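Search this site Go

The second life of the office tower

November 29, 2024 | By the Gremthorpe Magazine features desk

4 min read

Old desktop computers reach the Stovton workshop by the pallet, mostly from schools and council offices. Dundetti, the refurbishing firm that runs it, took in 181 of them in January. Each one is laid on its side and the panel comes off before anyone decides what it is worth.

Memory gets checked first. Sticks are easy to remove and easy to sell, and a machine with plenty of slots can be built up again for £32 or less. 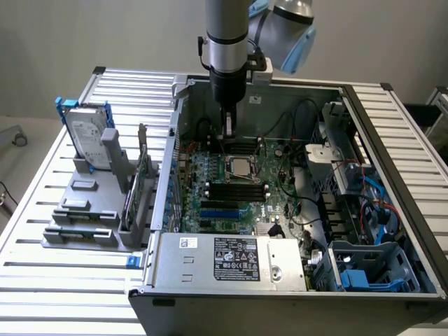

An open tower on the workbench, with four black memory slots below the processor.

Power supplies take longer. They are tested under load for 70 minutes, and any that run noisy go for scrap. Drives are wiped or shredded, depending on what the previous owner signed for.

Finished towers go out with a nine-month guarantee. Cables are bagged by type and kept on the shelf by the door.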